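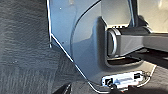
Nemudville Community Halls Forum
Furnishings and Fabrics
Topic: Replacement of stage curtains and acoustic drapes, and the proposed change of cloth

Posted by HallsOffice_Arriaga
Members are invited to comment on the draft guidance for replacing drapes in the Nemudville halls. The present guidance dates from a period when most halls were hung with cotton velour, and it does not deal with heavier woven cloths. The draft recommends that halls used mainly for speech and small concerts should move to a coarse, dense fabric in a dark neutral colour. A dark grey with a rough texture, of the kind shown at the head of this topic, would be suitable in appearance, although slight lighter and darker patches where light falls across such a weave should be expected and are not to be treated as a fault. Comments will be received until the end of December.
Eustaquio Arriaga, Halls Office

Posted by medrano_hall_sec
The Medrano hall supports the draft in general. Our present drapes are 19 years old and have faded along every fold. We would ask that the guidance state a minimum fullness. Cloth hung flat does very little for echo, however heavy it is, and our last contractor quoted for flat panels without saying so.

Posted by O_Milosevic
I must disagree with the choice of colour. Dark grey is practical on a stage, where the audience looks past it. Along the side walls of a room used by playgroups in the morning and by older residents in the afternoon, it makes the place gloomy and increases the lighting bill. The draft should treat stage and wall drapes separately. It should also say something about cleaning. A rough cloth holds dust, and few of our halls own a vacuum cleaner with a suitable brush.
Ognjen Milošević

Posted by HallsOffice_Arriaga
Both points are noted. The wording on fullness will be taken from the old guidance, which asked for half as much cloth again as the width of the track. With regard to colour, the Office has no objection to a paler shade on side walls, provided that the flame treatment certificate covers that shade. Certificates issued for one dye lot have been offered for another on two occasions.

Posted by brirkard_lettings
May I ask whether flame treatment by spray is still acceptable? The Brirkard hall had its curtains treated in place, and the contractor advised that the treatment would need to be renewed after 5 years or after any wet cleaning. The draft mentions only cloth that is treated before making up.

Posted by O_Milosevic
In my view it should be acceptable for existing curtains and not for new ones. Spraying in place leaves the hems and the backs of the folds poorly covered. It also stiffens the cloth, and hirers complain about the smell.

Posted by medrano_hall_sec
I do not agree that it should be ruled out for new work. A hall with a small budget may find that plain cloth and a later treatment is the only course open to it. We received two quotations, and the difference between them would have paid for our track.

Posted by HallsOffice_Arriaga
The Office will seek advice from the fire safety adviser before settling this paragraph. In the meantime, halls with treated curtains should keep the certificate on the premises and record the date of every cleaning beside it.

Posted by cloleo_bookings
The Cloleo hall wishes to raise the matter of weight. Our track is fixed to a timber batten with 14 brackets, and the installer declined to hang anything heavier than the present velour — this after the cloth had been ordered. Could the guidance require that the track be inspected first?

Posted by O_Milosevic
I support this fully. It should be the first paragraph and not an appendix.

Posted by HallsOffice_Arriaga
Agreed. A paragraph on the inspection of tracks and fixings will be placed before the section on cloth. Halls wishing to receive the revised draft should send the name of their contact to the Office.

Posted by brirkard_lettings
Please add Brirkard to the list. Our contact is the lettings desk.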